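Chapter 9

Bins, Totes and Tubs: What an Empty Container Can Tell You

Most books on storage begin with shelving. I think that is a mistake, and I thought so when I was still being paid to sell shelving. A shelf is a simple thing and fails in simple ways. The bin is where goods get scratched, lost, crushed or forgotten, and yet it is usually bought last, from the cheapest page of the catalogue, by somebody who has never had to reach the bottom of one.

This chapter deals with the large open bin: grey, rectangular, wider at the top than at the floor. You will find it in parcel depots, school kitchens, hospital laundries and the back rooms of shops. Suppliers will tell you that it is all much the same product. They will also tell you that theirs is better. Both claims deserve a hard look.

9.1 The trouble with capacity

Every bin is sold with a figure for how much it holds. At the Trindcombe depot, where Regula Plattner kept the stock records, the large bins were listed at 410 litres. That figure was correct if you filled the bin with water to the brim. The depot handled boxed goods.

Sloping walls are the main reason the figure misleads. They let empty bins stack inside one another, and they make it easier to slide an item up and out. They also mean that a square box never sits flush against the side. A wedge of space is left over all the way round, and small things drop into it. Plattner stopped using the listed figure altogether and worked from trial fillings with real stock. I would advise any student to do the same, and to be suspicious of a planner who won't.

9.2 Reading the wear

A used bin keeps a record of sorts. The floor picks up scratches where things are dragged, and cloudy patches where they are rubbed again and again over the same ground. The walls wear too, often in one place far more than the others. The line where wall meets floor may take on a shine.
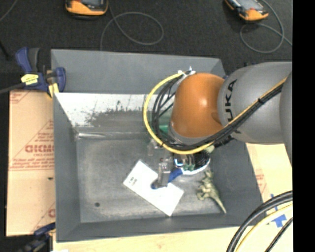 It is tempting to make a great deal of such marks. Trade writers certainly do. Burgi Moser's early handbook claimed that a trained eye could tell from the floor of a bin what had been kept in it and for how long. I have never met anyone who could do this reliably. A pale scratch is a pale scratch. It may come from a metal corner, a broom, or the foot of another bin stacked inside it. Wear shows that contact took place and where. Anything more has to come from the people who use the bin, and they should be asked.

Holes are a good case. A small round hole in the floor may be there to let water out after washing, or it may have been made later by someone with a drill and a reason. Andri Thaler once spent a whole Monday morning writing to a supplier about drain holes that his own night shift had put in.

9.3 Colour

Grey is the usual choice and is said to hide dirt. It does. Whether you want dirt hidden is another matter. Luzius Camenzind argues for pale interiors in any bin that holds food or linen, and on this point I agree with him, though his belief that colour alone speeds up picking strikes me as wishful. Small dark items are hard to find against a dark floor. A better lamp over the bin may help more than a new bin, and costs less.

9.4 When to replace

Makers such as Hauser and Florkance advise replacement after 1000 washes. Neither firm, when I wrote to them, could say how a depot was meant to count. Replace a bin when it is cracked, when the rim has split, when the floor sags under its normal load, or when a roughened surface has begun to mark the goods. Scuffing by itself is no ground for spending money.

Before going on, look into one bin at your own place of work or study. Empty it first. Write down what you can see, and on a separate sheet what you suppose. Keep the two sheets apart until you have read section 9.6.

Reader comments (3)

nightshift_pete
We washed ours every week and I doubt any of them saw 100 washes, never mind 1000. They split at the rim long before that.

Marguerite
Is section 9.6 in the free extract? It stops at 9.4 for me.

B. Thaler
Andri is my brother and he still says the holes were a factory fault. Good chapter, but a bit hard on Moser. Her part on stacking is worth reading.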